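Wustotholm 로봇안전실 공식 계정
1/18
Wustotholm 로봇안전실에서 알려드립니다. 지난 11월 주방 보조 작업 시험 중 발생한 유리 뚜껑 낙하 건에 대한 내부 조사가 마무리되어, 그 경과와 조치 내용을 이 타래에 공개합니다. 인명 피해는 없었습니다.

2/18
대상 설비는 Vomach 제어기와 Grellar 2지 그리퍼를 결합한 탁상형 작업 셀입니다. 시험 과제는 전기 조리기의 유리 뚜껑을 집어 지정 위치로 옮기고 다시 내려놓는 것이었습니다. 조리기에는 전원을 연결하지 않았으며 내용물도 없었습니다.

3/18
사고는 오후 3시 40분경, 276번째 시도에서 발생했습니다. 그리퍼가 뚜껑을 들어 올린 뒤 이송하던 중 파지력이 갑자기 낮아졌고, 뚜껑은 작업대 가장자리에 부딪힌 후 바닥으로 떨어져 파손되었습니다. 유리 파편은 작업 셀 바깥쪽 통로까지 튀었습니다.

4/18
당시 시험을 담당한 Yuto Kobori 연구원은 충격음을 듣고 비상정지 버튼을 눌렀습니다. 그러나 로봇팔은 즉시 정지하지 않고 복귀 동작을 일부 진행한 다음에야 멈추었습니다. 저희는 뚜껑의 파손보다 이 정지 지연을 더 무겁게 보고 있습니다.

5/18
조사는 시험을 직접 수행하지 않은 인원으로 구성한 조사반이 맡았습니다. 반장은 Emiko Takagi 안전실장이며, 제어 소프트웨어 부문은 Godelieve Leemans 책임이, 기구 부문은 Shigeru Sakai 수석이 담당했습니다.

6/18
조사반은 사고 전후의 제어 기록과 손목 카메라 영상, 시험 일지를 확보하여 대조하였습니다. 검토한 시도는 모두 1,038건이며, 여기에는 동일 과제를 수행한 이전 차수의 기록이 포함됩니다.

7/18
뚜껑 과제의 작업 환경을 보여 드리기 위해 손목 카메라 화면 한 장을 첨부합니다. 조사 과정에서 쟁점이 된 것은 뚜껑에 접근하는 단계의 손가락 위치였습니다. 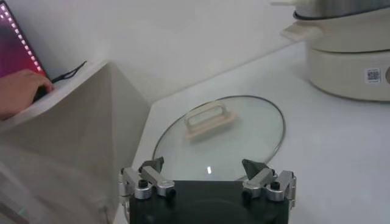

손목 카메라에서 본 유리 뚜껑 과제. 그리퍼의 손가락 끝이 뚜껑의 가까운 쪽 가장자리 부근에 있고, 오른쪽 위로 전기 조리기가 보인다.

8/18
뚜껑은 투명 유리에 얇은 금속 테두리를 두른 원형이며, 중앙 부근에 고리형 손잡이가 있습니다. 작업 절차서에는 손잡이를 파지하도록 규정되어 있습니다. 그러나 기록을 대조한 결과, 물체 인식 모듈이 테두리를 파지 대상으로 선택한 사례가 확인되었습니다.

9/18
276번째 시도도 이에 해당합니다. 인식 모듈은 유리를 통해 비치는 흰 작업대 면을 뚜껑의 일부로 처리하지 못했고, 윤곽이 뚜렷한 테두리에 높은 점수를 부여하였습니다. 그 결과 그리퍼는 무게중심에서 벗어난 지점을 잡은 채 상승하였습니다.

10/18
이 상태에서 뚜껑이 기울며 손가락 패드에 회전 하중이 걸렸습니다. Grellar 그리퍼의 과부하 보호 기능은 전류가 설정값을 넘으면 파지력을 낮추도록 되어 있었습니다. 부품을 보호하기 위한 설정이 물체를 들고 있는 동안에도 그대로 적용된 것입니다.

11/18
정지 지연의 원인은 별도로 확인되었습니다. 해당 셀의 비상정지 신호는 안전 회로 외에 소프트웨어 경로를 거치도록 배선되어 있었습니다. 9월 장비 이전 당시의 임시 배선이 원상 복구되지 않은 채 사용되고 있었습니다.

12/18
재현 시험에서 측정한 정지 지연은 최대 3,000밀리초였습니다. 이는 당실의 내부 기준을 크게 초과하는 값입니다. 임시 배선을 승인한 문서는 있었으나 해제 기한이 기재되어 있지 않았고, 정기 점검표에도 해당 항목이 없었습니다. 관리 책임은 안전실에 있습니다.

13/18
이에 따라 다음 조치를 완료하였습니다.
비상정지 배선을 독립 안전 회로로 복구하고, 동일 기종의 셀 5기를 모두 재점검하였습니다. 재점검에서 한 기의 배선이 같은 상태로 확인되어 당일 운전을 중지하고 수정하였습니다.

14/18
그리퍼 설정도 변경하였습니다. 물체를 파지한 상태에서 과부하가 감지되면 힘을 풀지 않고 현재 위치에서 정지한 뒤 작업자의 확인을 기다립니다. 변경된 설정은 Sakai 수석이 무게추를 이용한 시험으로 검증하였습니다.

15/18
인식 모듈에 대해서는 투명 물체의 테두리를 파지 후보에서 제외하는 규칙을 우선 적용하였습니다. 다만 이는 잠정 조치입니다. 손잡이가 다른 물체에 가려지는 경우의 대응은 아직 충분하지 않으며, Leemans 책임이 개선안을 작성하고 있습니다.

16/18
유리 재질을 다루는 시험은 당분간 다음 조건에서만 실시합니다.
작업대 둘레에 비산 방지 가림막을 설치할 것.
로봇 동작 중에는 작업 반경 안에 손을 넣지 않을 것.
보안경을 착용할 것.
시험 시작 전 비상정지 동작을 실제로 확인하고 그 결과를 일지에 기재할 것.

17/18
가림막의 규격은 협력사인 Mizuno와 협의하고 있습니다. 현재 사용 중인 시제품은 카메라 시야를 일부 가린다는 의견이 있어 높이를 조정할 예정입니다. 또한 임시 배선과 임시 설정의 승인서에는 해제 기한과 담당자를 반드시 기재하도록 양식을 개정하였습니다.

18/18
동일한 그리퍼를 운용하시는 기관에서는 과부하 보호 기능의 파지 중 동작 방식을 확인해 주시기 바랍니다. 조사 보고서 전문은 요청하시는 기관에 제공하며, 문의는 대외협력 담당 Tamara Barbu 앞으로 보내 주시면 됩니다. 시험 중 통로에 계셨던 분들께 심려를 끼쳐 드린 점 사과드립니다.

추가 안내
보고서 제공 범위에 관한 문의가 있어 덧붙입니다. 제어 기록 원본은 제공 대상에 포함되지 않으며, 정지 지연 측정 방법과 재현 시험 절차는 부록에 수록되어 있습니다. 인식 모듈 개선 결과는 검증을 마치는 대로 이 계정에 게시하겠습니다.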